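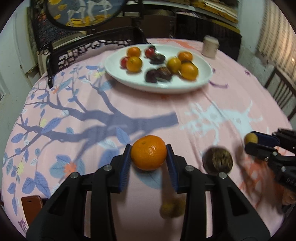
A mandarin held between the pads of a hand-held gripper, with a plate of fruit at the back of the table.

Teaching by Hand: A Talk With the Demonstration Lead at Sundance

15 June 2019

The woman who leads demonstrations for the Sundance project used to program welding cells. She did that for 14 years, and in that time she wrote out the path of every arm she worked on, point by point. Her present job at Oltdale, in Sanden, involves almost no programming. She and her team of four go to places where people live and eat, pick up a pair of grippers, and do chores with them.

"People ask me what the robot does all day," she says. "Most days the robot is back at the shop, switched off. We do the task ourselves and it gets the recording."

The grippers are held in the hands, one left and one right. Each has two fingers with soft pads, opened and closed by the person holding it, and each carries its own camera. The arms at the shop end in fingers of the same shape. What the camera sees while a person clears a table is close to what a camera on the arm's wrist would see, and that likeness is what the whole method depends on.

We talked in the back office in Sanden, where she had a gripper on the desk and picked it up whenever words ran out.

I asked why fruit came up so often in her work. She said it started as a convenience and then became the main subject for most of the spring.

"You can buy it anywhere, and every piece is different. A mandarin has some give in it. A grape has a skin that will split on you. With a kumquat you're dealing with something so small that the pads nearly meet. If I used wooden blocks I could do a thousand in a week and the arm would be very good at wooden blocks."

The task as written on her sheet takes up one line: move the fruit between the table and the plate, using either hand. She keeps it that short on purpose. Early on, her sheets ran to a full page, with a set order and a set hand for each piece. The people doing the demonstrations spent their attention on the sheet, and it showed.

"They would stop in mid-air to remember what came next. So the recording has a pause in it, and the arm learned the pause. We had an arm that would reach over the plate, wait, and then let go. It looked thoughtful. It was copying somebody trying to remember step six."

She now asks people to go at the speed they would use if they were setting out fruit for a visitor, minus a little. A person with bare hands is far too quick. With the grippers everyone slows down anyway, and after an hour they have a rhythm that the arm can follow. A good take of the plate task runs 28 seconds. She throws out anything where the demonstrator was plainly hurrying to finish.

Does she throw out mistakes? She took some time over this one.

"It depends on what comes after the mistake. If you drop a grape and say 'oh well' and stop, that's no use to me. If you drop it and it rolls off to the side, and you go after it and pick it up, I want that very much. The arm is going to drop things. It needs to have seen somebody deal with it."

Round things are the ones that get away. Her team adds small balls and other round objects to the fruit for some sessions, so that the pads have to close on something hard one moment and something soft the next. She finds that new people squeeze everything with the same force for the first day, usually too much. By the second day they have stopped thinking about it.

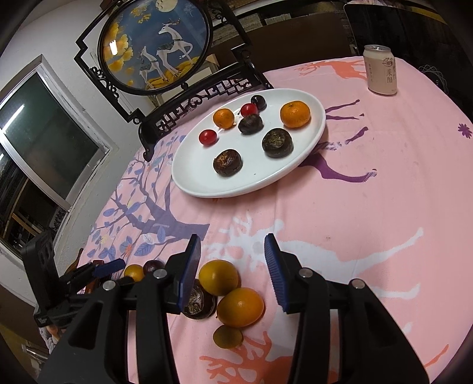
Using two hands brought its own set of problems. With one gripper, there is only one thing happening at any time. With a pair, the left can be halfway to a piece of fruit while the right is still letting go of another, and people differ a lot in how they share the work. Some use the nearest hand for everything. Others favor the right so strongly that the left just hangs in view.

"I don't correct that much," she says. "I'll tell somebody their left hand has been asleep for ten minutes. What I do correct is crossing over. If the right hand goes past the left to get at something, the one camera loses sight of the table and the other is looking at a gripper. An arm can't make much sense of that, and a pair of real arms would have hit each other."

The other thing she corrects is the angle. A person holding a gripper will twist the wrist into positions that an arm mounted on a stand can't reach, or can reach only by swinging its elbow out wide. Oltdale checks every recording against a model of the arm, and the ones it could not have followed are set aside. In the first month that was more than half of them. She shows the rejected ones to the person who made them, with the arm model drawn on top.

"After you've seen the elbow go through the wall a couple of times, you hold it straighter."

The project tried remote control before it tried grippers in the hand. In that setup the demonstrator sat at a desk with a pair of control arms, and the real arms across the room copied each movement. She still uses it for some tasks, mainly ones with heavy pans and oven doors, where she would like to know the real arm has the strength for it. The recordings fit the robot exactly, and nothing has to be checked for reach.

But it is slow, and it ties the work to one room. The desk, the arms, and the stand fill most of a van. Setting up in a kitchen took the better part of a day, and the family had to eat somewhere else.

"You also can't feel anything. With the gripper in your own hand, you feel the fruit through the handle. It's faint, but you know when you've got it. At the control desk you're watching, and you find out you haven't got it when it's on the floor."

Since moving over to the hand-held units, the team has recorded in 54 rooms. She considers the rooms more valuable than the number of takes in any one of them. Light from a window changes over an afternoon, and tablecloths are a subject she has opinions on. A plain table makes every object stand out. A cloth with a busy print gives the arm a harder time, as a printed flower can be the size and color of a small orange fruit.

"We had an arm last October that kept trying to pick up a pattern. It would go down, close on the cloth, and lift the cloth. Everything it had ever seen was on a bare gray bench. So now if someone says, should I take the tablecloth off for you, I say please leave it."

She leaves the rest of the room alone too. Chairs stay where they are. If there is a cup on the table or a can of something at the back, it can stay, and the arm has to learn that it isn't part of the job.

I asked what makes a good demonstrator. She had expected engineers to do well, and they didn't especially. They were curious about the gripper and kept testing it. The best person on her present team came from a bakery, and another used to pack glassware. Both were used to doing the same thing over again with care, and neither got bored with small differences.

She limits sessions to mornings or afternoons and will not let one person do both on the same day. The gripper isn't heavy, but it is held out from the body, and the forearm tires before the person notices. Tired takes look fine when played back at normal speed. Played slowly, the tip wanders before it closes.

As for how well the arms do with the fruit now, she would not give me a rate. She said they handle mandarins well, in rooms they have never been in, and that the smallest pieces are still a problem, especially when they lie close together. The fingers push one aside on the way to the other. People do that as well, and she is going back through the recordings to find the takes where someone separated the pieces first.

"I never told anybody to do that. A few of them just did it, a little nudge with one side, and then they picked it up. I want to collect those and see if the arm gets the idea. If it doesn't, we'll go and record more of them on purpose."

The next round of sessions starts with bowls in place of plates. She has already bought the bowls, and they are stacked under her desk.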